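19 Apr 2026

Test kitchen notes, frozen. Batch 7 of the roasted carrot base, plus first go at the smoked tea.

Carrot first. Batch 6 was icy by the second day and tasted more like soup than dessert, so I changed two things at once, which I know we said we wouldn't do. Roasted the carrots longer, until the edges were dark, and swapped part of the sugar for dextrose. Base was 200 g carrot puree to the usual milk and cream. Strained it twice. Still a little grain on the tongue from the puree but much less than before, and I think it would go away with more time in the blender. Color is good, dull orange, nothing added.

Churned in the small Prellinard. It pulled out softer than I wanted. The bowl may not have been cold enough, I only gave it overnight and the freezer door had been opened a lot on Saturday. Hardened in the flat pans, back left of the chest.

Taste at draw: carrot up front, then brown butter, then salt. Too much salt. Cut it by a third next time. No ginger. I know the shop wants ginger but it makes everybody think of cake and we already have a cake flavor.

Smoked tea. Cold steep in whole milk in the fridge, lid on, against a hot steep at 58 C for 7 minutes. The hot one is bitter. It has more smoke but it dries out your mouth and cream doesn't cover it. The cold one is rounder and I would go ahead with that. Strain through cloth, the paper filters clog as soon as the fat hits them.

Tea is the Dravier, the loose one in the tin. The Yip sample is better tea but the smoke disappears once it's frozen. Keep the Yip for the sorbet idea.

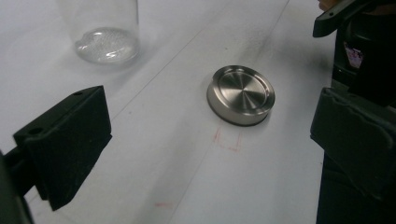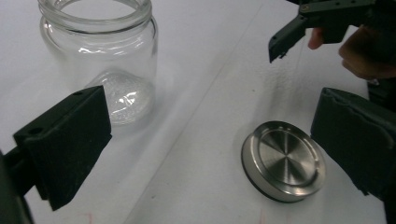 Sugar for the tea base: started at the same level as the vanilla and it was too sweet for something this quiet. Dropped it, then had to add milk powder to get the body back. Weights are on the sheet taped inside the cupboard door, not copying them here until I've run it again. Scale was drifting in the afternoon, needs a battery.

Tried a spoon of the cold steep mix with black sesame stirred in. Fine, but it turns gray and takes over. Tried it with a strip of orange peel left in the milk for an hour. Better. Would do peel for half the steep and pull it out early.

Also tasted what was left of the December chili chocolate from the bottom of the chest. Freezer burn on top, heat still strong underneath, stronger than I remember. If we bring it back for winter the chili should go in late, as an oil. The powder keeps working on the base the whole time it sits.

Cidetti cups: the new lids don't seat properly on the small size. Pressed down one side and the other side came up, on nearly every one I tried. Left a stack by the sink for whoever is calling them this week. Don't use them for anything going out of the building.

To do
Carrot batch 8: same roast, salt down a third, longer blend, bowl in for a full day before churning. Change nothing else.
Tea batch 2: cold steep only, peel out early, Dravier.
Taste both after two nights hardened, then again after a week.
Battery for scale.
Order dextrose, we're down to the last bag.
Somebody label the pans in the back of the chest. There are 2 with no date on them and I'm not eating either.

Stopped at six. Machine is rinsed but not taken apart, the dasher seal still needs to come out and get washed before the next run.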